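Setting up and checking a pair of hand-held grippers

These are the steps we use at Starnport to get a pair of hand-held grippers ready for a recording session. They were written for the Clamus station, but the Shezi station uses the same jaws and the same cables. Allow 11 minutes if the cables are already run.

What you need

A table you can reach across without leaning
One large white sheet
Black tape
A hex key that fits the jaw screws
A lint-free cloth
A few light objects and an open box

Step 1. Lay the sheet

Spread the sheet on the table and smooth it from the middle outward. Leave a border of bare table where you can. Old pen lines and scuffs are fine, but change the sheet if a mark is bigger than a fingertip — the sheet log is on the Sternwood shelf.

Step 2. Run the cables

Each gripper has one thick cable. Let it leave the back of the device, pass along your forearm and drop over the near edge of the table. Stand in the working position and reach for all four corners. If a cable pulls tight at any corner, give it more slack at the floor end. Don't tape the cable to your sleeve.

Step 3. Check the jaw screws

With the power off, put the hex key in each jaw screw and turn it until it stops. Do not lean on it. Duarte Patrício stripped two jaws in November by going past that point, and the spare blocks took six weeks to arrive. A little wear along the jaw edges is normal. Replace a block if the tip is chipped or the two tips no longer meet.

Step 4. Zero the opening

Turn the power on. Close the jaws fully and press zero, then open them fully and wait for the reading to settle. Do this nine times for each gripper. If the closed reading wanders by more than 6 counts, clean the slides with the cloth and start the step again.

Step 5. Look at the jaw view

Hold the gripper over the sheet with the jaws open and nothing between them. Both tips should show at close to the same height. If one sits clearly higher, loosen the camera bracket, square it up and tighten it again.

Step 6. Try both hands at the box

Stand the box on one side of the sheet and reach in with the nearer gripper. Keep the other one over the sheet with its jaws open. Check that the bracket clears the rim before you go deeper.

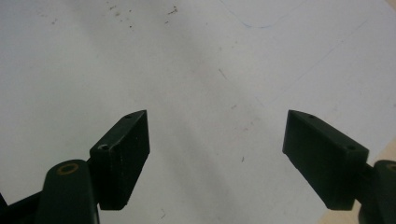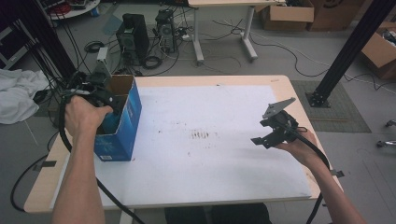

Do I have to zero the grippers again after a break?

Only if the power went off or you changed a jaw block. Otherwise close the jaws once, read the number, and carry on if it is still at zero.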